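A Morning at the Nuler Button Works Open House

I have a drawer at home that is nothing but buttons, so when my friend Kimie Ogura told me Nuler was opening its doors for a public visit in December 2019, I had my coat half on before she finished the sentence. We took the early train, missed the bus, and walked the last stretch along the canal with our hands in our pockets. It was freezing!

Nuler makes shirt and coat buttons, mostly from shell and corozo nut, and it's been in the same long building since before either of us was born. You check in at a little window, they give you a paper badge and a pair of foam earplugs, and then you wait by the radiator with everybody else. Our group was bigger than I'd pictured, with a lot of sewing people (you can tell, they look at your hems) and one family with a very sleepy baby.

The guide was Reiko Sasaki, who started out in the dye room and now looks after the sample library. She talks fast and walks faster. First stop was the cutting floor, where round blanks are drilled out of shell, and oh, the smell. Like low tide and a dentist's office. She passed a drilled-out shell around and it looked like Swiss cheese. The scraps go to a company called Jerkum that grinds them up for garden grit, which pleased me a lot.

After that we saw the tumblers. These are big wooden drums that turn for hours with the buttons and a polishing powder inside, and the sound is like rain on a tin roof. I took my earplugs out for a minute just to hear it properly and then put them right back in. Kimie wanted to know what was in the powder. Reiko said she'd been asked that on every tour and had never once answered.

The dye room was my favorite. Corozo starts out a creamy color and takes dye beautifully, and there's a wall of shade cards going back decades. They keep over 4,000 colors on file. I went looking for the exact mustard of a coat I had in college and I'm pretty sure I found it, though the name on the card was "Wiriya 3," after a mill that used to order it. I wrote that down on my badge.

We got a tea break upstairs with rice crackers and very strong tea, and you could wander a bit until the second half.

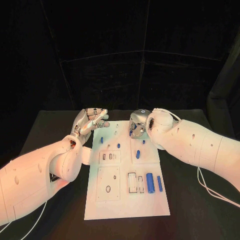 The second half was the sample library, and I could have stayed there all day. Flat drawers from floor to ceiling, each one lined with felt, buttons sewn to cards by hand. Reiko pulled out a set made for Preltiton, a raincoat brand that closed years ago, with a tiny umbrella carved into each one. I've never wanted to own a raincoat so badly.

You finish in the shop, of course. Mixed bags of 100 seconds were 1,000 yen, and I bought two, plus a card of dark green coat buttons that I have no coat for. Kimie bought a single shell button and carried it home in her glove.

If you go, wear flat shoes and bring cash, and get there early enough for a locker. They're planning another open house in February, with a dyeing table where you can try a few colors yourself. I've already asked Kimie to keep the date free.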